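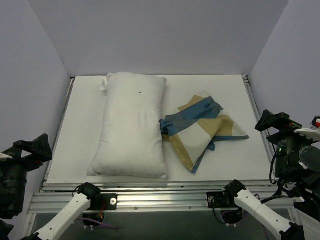

The pillow and the patterned cloth on the table, with an arm on either side.

Pillow work under way at Stelivik

The Stelivik bench has moved on to bedding. The task is a pillow and a patterned cover, handled by two arms mounted on the front rail, and each attempt is saved as one example for the learning system.

The set now holds 2,543 examples, and 395 of them are pillow runs. Nazanin Moradi, who runs the collection, wants more variety in how the cloth is laid out at the start. A heap with a fold tucked against the pillow is a different problem from one lying flat, and the set has too few of the first kind.
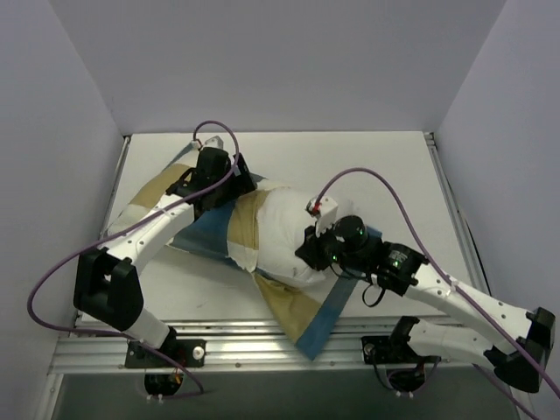 Both grippers holding the fabric, one at the top end and one near the middle.

Failed attempts are kept and labeled as such. Operators should log the starting layout before each run and stop after 14 runs to check the labels. The next batch, with covers from Hegyi, is planned for October.

Last updated: 11th September

We use cookies to improve this site. By continuing, you accept our cookie policy.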